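Plurkico recalls shape-sorter sets over small parts finding

Ostville, 15/04/2026

Toy importer Plurkico has recalled one batch of its Tulden shape-sorter sets after a routine laboratory check found that the end caps on one type of block could come away under load.

The recall covers 700 sets sold through independent toy shops and two online sellers. Each set holds 8 hollow plastic blocks and a sorting box with a hinged lid. Sets sold before July last year were made in a different mould and are not affected.

In the standard tension test, a clamp is fixed to the part and the pull is increased gradually, then held for ten seconds. Caps on the cylinder block separated from the body in 2 of the samples tested. A detached cap fits entirely inside the small parts cylinder, the gauge used to judge whether a piece is a choking hazard for children under three. The sets are labelled as suitable from 18 months.

Gunther Reuter, product compliance manager at Plurkico, said the fault had been traced to the ultrasonic welding step. The weld time was shortened when production moved to a new line, and the join did not reach full depth on parts with a curved wall. Blocks with flat sides were welded on a separate fixture and passed.

"The setting has been corrected and every cylinder from the new run is being pull tested before packing," he said. "Sampling will go back to the normal rate once we have 100 consecutive passes from each shift."

The company said it had received no reports of injury. It had logged one complaint of a loose cap, from a child care centre in Ostville, which returned the set unopened caps and all for inspection.

Affected sets carry the batch code XA on the underside of the sorting box, beside the recycling mark. Owners should take the cylinder block away from children and return the full set to the place of purchase for a refund. A receipt is not required. Replacement blocks will not be sent out separately.

Testing was carried out by Xaba, a private laboratory. Its materials section head, Roksolana Kovalchuk, said colour had no bearing on the result - the same grade of plastic is used throughout the batch, and the pigments did not alter weld strength. 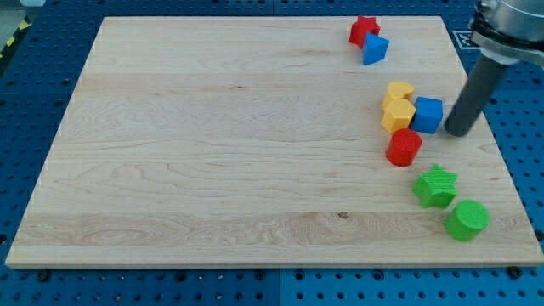 Xaba will test a second group of sets from the corrected line before they are released to shops. Retailers have been asked to hold any remaining stock in its original cartons until collection.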